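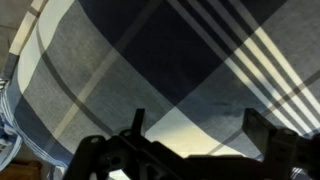
I do the walk-through of our rental cottage at Cultdale twice a year, once before the winter bookings start and once in spring, and I keep my notes in one long list so that whoever does it next isn't starting from nothing. The beds are where I always begin, which probably says more about me than about safety, but bedding near a heater is the thing I worry about most up there. A big plaid like the navy, grey and cream one is exactly the sort of heavy cloth that slides down in the night and ends up against the baseboard, and then you have a problem. So: bedrooms first, then the scary stuff in the basement. This is the December list, with my comments, and a few from Hala Erraji, who shares the place with me and reads everything I write with a red pen.

BEDROOMS

Bedding clear of baseboard heaters, front room: OK. I pushed the bed over until my whole forearm fit between the mattress and the heater. Please don't push it back to get at the outlet. There's an extension for that reading lamp now (see Electrical, where I complain about it).

Bedding clear of heaters, back room: Needs work. The twin beds are fine but the spare blankets were piled on the heater cover. Moved them to the closet shelf. Hala says guests will put them right back, and she's probably right, so I've taped a note inside the closet door.

Windows open all the way from inside: Front OK. Back one sticks. I got it open with both hands and some bad language, but a ten-year-old couldn't do it, and that window is the second way out of the room! Rubbed the track with candle wax and it's better. Still not good. Marked as open until Anas Helmy can come look at the sash.

Bunk ladder and guard rail: OK. Two bolts were finger loose, tightened both.

SMOKE AND CARBON MONOXIDE ALARMS

All 6 alarms tested with the button: OK, all of them loud, and I've still got a ringing in my left ear. Do the hallway one last.

Batteries changed: Yes, all of them, even the one that was changed in summer. I'm not driving back up there at midnight again because something's chirping.

Age of alarms: The upstairs hall one has no date I can read. I'm replacing it on principle. The rest are fine for now.

CO alarm outside the bedrooms: OK. I'd like a second one by the basement stairs. Hala agrees, and she's buying it (it's in writing now, Hala).

KITCHEN

Fire extinguisher: Needle in the green, pin in, tag attached. It was hiding behind the recycling bin, though, so I've hung it back on its bracket by the door. It lives on the bracket.

Stove knobs and burners: OK. Front left takes a couple of clicks to light.

Range hood filter: Disgusting. Soaked it in the sink with dish soap and hot water while I did the rest of the house, then soaked it again. If you only have time for one kitchen job next time, make it this one.

Step stool: Rubber foot missing on one leg. Gone to the trash. I bought a replacement from the Nasr hardware place in town.

ELECTRICAL

GFCI outlets trip and reset: Kitchen and bathroom OK. The porch outlet trips but took three tries to reset. Turned it off at the panel and put tape over the breaker so no one plugs in the string lights. Deok-su Choo did our wiring last time and I've left him a message.

Panel labels: Mostly readable. One says "misc," which is no help to anybody. I flipped it and the dryer went off, so it now says dryer.

Extension cords: Okay, here we go. I do not love cords used as permanent wiring. The front bedroom one is short, heavy duty and not under a rug, so I'm letting it pass until we get an outlet put in. The one behind the TV was pinched under the couch leg and I threw it out.

BASEMENT AND HEATING

Furnace serviced: Yes, by Skilberg Heating. They left a sticker with the visit number, 3064, so quote that if you have to call them.

Filter changed: Yes. Spares on the shelf above the washer.

Dryer vent: Cleaned from the inside and from the outside flap. There was a bird's nest started in the flap! Empty, thank goodness. I've put a guard on it.

Water heater: No drips, nothing stored against it. The paint cans have gone to the shed.

Stair rail: Solid. The bulb at the bottom was out, changed it.

OUTSIDE

Front steps: One board is soft at the left end. I put a cone on it, then felt silly, then left the cone. Anas quoted 300 for the whole set of treads and I said yes.

Sand and shovel by the door: OK, bucket full.

House number visible from the road: The 1853 sign was completely behind the cedar. Trimmed it back. An ambulance can't find a house with no number, and our lane is confusing enough in daylight.

STILL OPEN

Back bedroom window (Anas)
Porch outlet (Deok-su)
Front step treads (Anas, same visit if he can)
New hall smoke alarm (me)
Second CO alarm (Hala)

I've left the paper copy in the drawer under the microwave with a pen that works. Initial next to anything you fix, and write down what you did, even if it's just "hit it with a hammer."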